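The End of the Spare Screw

I bought a bookcase in March. It came from Civwood, flat, in a box of the sort that makes a delivery driver look at your stairs and then at you. It had 148 separate pieces if you include the dowels, and the instructions did include the dowels, in a drawing on page two where each was shown life size, like a rare beetle.

I have no quarrel with putting my own furniture together. I have done it for 30 years and have most of my fingers. My quarrel is with what happens four years later, when you move house and discover that the thing was designed to go together once. The cam locks have chewed their way out of the board. The back panel, held on by pins the thickness of an eyelash, has opinions about being moved. You can take the bookcase apart, in the sense that you can take a biscuit apart.

There used to be another idea about how to make things, and it hasn't gone away so much as retired to sheds and workshops. You join the parts with something that undoes. If a piece is bent, you swap the piece. If you want the thing wider, you buy longer bars and keep your corners.

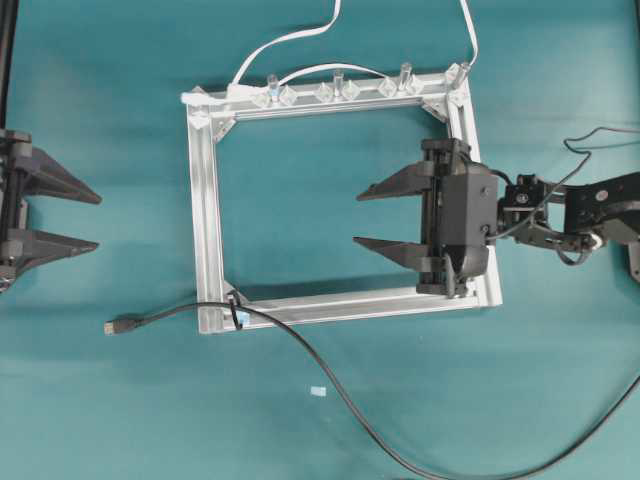
Four aluminium bars, with joining pieces at the corners.

People who like this sort of thing like it a great deal, and will tell you so at parties. I used to edge away from them. Now I bring them a drink. They have grasped something the rest of us have been talked out of, namely that a joint is a promise about the future. Glue says you will never change your mind. A bolt allows that you might.

The furniture trade's answer is that we don't want bolts. Bolts are ugly, we are told, and customers prefer a clean line. I went to the Astier showroom on the ring road to look at clean lines and spent 45 minutes among them. They were very clean. I asked an assistant how one of the wardrobes came apart and was told, kindly, that it didn't, but that there was a scheme for taking it away when I was finished with it. The scheme cost extra. I was given a leaflet about the planet.

My own kitchen table is a Ragab, a make you won't have heard of unless your parents were also cheap. It has nine bolts, all visible, all the same size, and it has lived at four addresses. One leg was replaced after an incident with a paddling pool. It is not a handsome object. Visitors have called it "practical" in the tone they use for shoes.

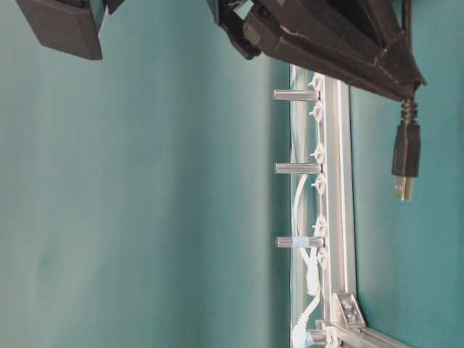
The usual reply is that all this costs money, and it does. A decent bolt costs more than a bad pin, and somebody has to make the hole in the right place. But we pay for the pin as well, only later and in a different queue, usually the one at the council tip with the engine running. I have sat in that queue behind a man with a whole bedroom on his roof. None of it looked old enough to have started school.

I don't want a law. I'd settle for a line on the label, next to the height and the width, saying how many times the thing can be taken down and put back up. Drorier prints one already on its beds, in small type near the washing instructions for the headboard, and the sky over the bedding department has stayed where it was. Let the others print theirs. If the figure is one, I'd like to see it written down in the shop, while I still have my money.

As for the Civwood bookcase, it is up, and it leans slightly towards the window. There were two screws left in the bag. I have put them in the drawer with all the others.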